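Wilthorpe Two-Arm Sorting Bench
Open demonstration days at the Drukell workshop

We have sold benches and fixtures for a good many years now, and if there is one thing our customers have taught us, it is that people like to stand next to a machine for a while before they sign anything. So we keep a Wilthorpe set up on the shop floor and run it for visitors every January, with coffee on from 9 in the morning and no appointment needed.

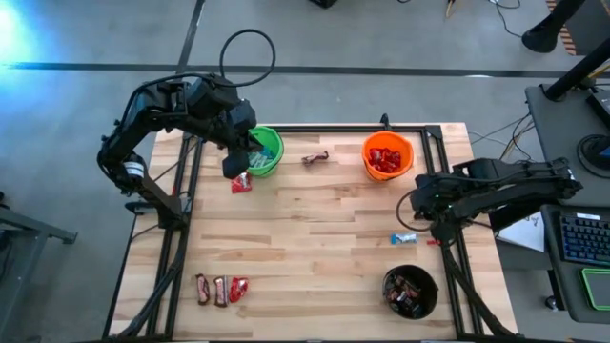
The Wilthorpe is built for small wrapped goods, the sort of thing that comes down a packing line every which way and has to be put where it belongs. Rangi Hoani, who runs our demonstrations, likes to work with candy, partly because everybody knows what it is and partly (he admits) because of what is left over at the end of the day. The green and orange buckets and the round black bowl are the containers for the job, with the two arms reaching in over the wood from either side. You are very welcome to bring a bag of your own product and tip it out on the top - Rangi enjoys a challenge!

What comes with the bench

The standard package is the wooden work surface in its black aluminum frame, both arms with grippers, the cabling, and 25 hours of setup help from Aba Quaye and her team. Delivery takes 63 days from the order. Bowls and buckets are yours to choose, and the ones you already have in the stockroom will very likely do.

Both arms bolt to the frame itself, so the whole station stays together if you rearrange your floor later on. We usually scatter a mixed lot across the table, chocolate bars and snack bags and little wrapped pieces together, and let visitors watch for as long as they care to.
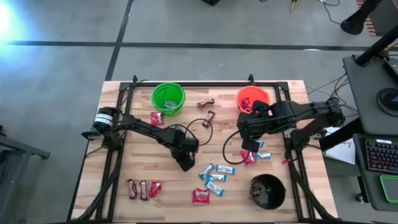

Coming to see it

Demonstrations run until late afternoon, and a full visit takes around an hour. Please wear closed shoes and mind the cables on the floor. For group visits or a written quote, ask for Dolores Delacroix at the front desk.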